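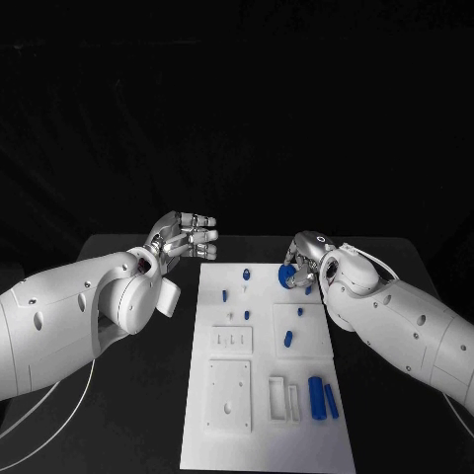
Section 3: First Grasps on the Parts Sheet

Welcome to the fun section! If you have come straight through from Section 2, both arms are bolted down, both hands open and close on command, and you have probably already waved at yourself in the shop window. Now the pair gets some work to do.

Everything in this section uses the Trivari parts sheet: the white board, the white plates and frames, and the blue pegs, cylinders and discs. We print ours on the Urkcombe workshop printer, but any printer that can hold a decent tolerance will do. Print the pegs in a strong color. Blue on white has been very good to us, and the vision script in Section 5 expects it.

Before you start

You need the finished arms, the parts sheet, a dark cloth for the backdrop, and the Jikano control program, build 927 or later. Build 963 is the one we run now and it is lovely, much smoother at the wrist.

CAUTION: Keep your own hands off the table whenever the motor power is on. The fingers look delicate but the elbow joint behind them is not, and it will not wait for you.

Laying out the sheet

1. Switch the motor power off at the wall box.

2. Lay the white sheet on the table with its long side running away from you. Tape the corners underneath.

3. Set the slotted plate and the larger plate with the oval hole toward the left. The raised square plate goes on the right.

4. Stand the small pegs up. Exact spots don't matter for this exercise, but leave at least a finger's width between neighbors (a robot finger, so be generous).

5. Put the open frames near you on the right and lay the spare cylinders next to them.

6. Check the cables. They can cross the bare table, but keep them off the sheet. A cable that runs over an arm needs enough slack for the wrist to turn all the way in both directions.

Note: Luana Teixeira wrote the layout file for a right-hand start. If you want to begin with the left hand, load the file called mirror and swap the plates over. It works just as well!

Picking up the disc

7. Place a blue disc at the upper right corner of the sheet.

8. Clear the table, then switch the motor power on and press Home. Wait for both arms to stop.

9. Choose Left Hand, Hold Open. The left hand should come up over the table with the fingers straight and stay there. It has no job yet and we want it out of the way.

10. Choose Right Hand, Curl. Set the grip value to 1,000 and the speed to 3.

11. Press Step and keep pressing until the fingers close around the disc. Go slowly the first few times. Watching those joints fold in one after another is half the reason to build this thing.

12. Press Lift once. If the disc comes up level, save the pose under any name you like.

If the disc slips, lower the hand, open it and raise the grip value in small steps. If it tips, the hand came down off center. Pádraig Ó Dálaigh cured his by wrapping a bit of bicycle inner tube over the fingertips, and several of us have copied him since.

CAUTION: Never raise the grip value while the hand is pressed against the sheet. Lift first, then adjust. We have one cracked Siqueira knuckle in the drawer to prove it, and replacements take ages to print.

Putting things away

13. Press Lower, then Open. Send both arms Home.

14. Switch off the motor power before you reach in for the parts. Small pegs go in the lidded tub, plates and frames in the flat box.

Got a disc in the air? Fantastic, send us your saved pose and we'll add it to the shared folder. Section 4 brings in the left hand and passes the disc across.

Section last revised 28/01/2018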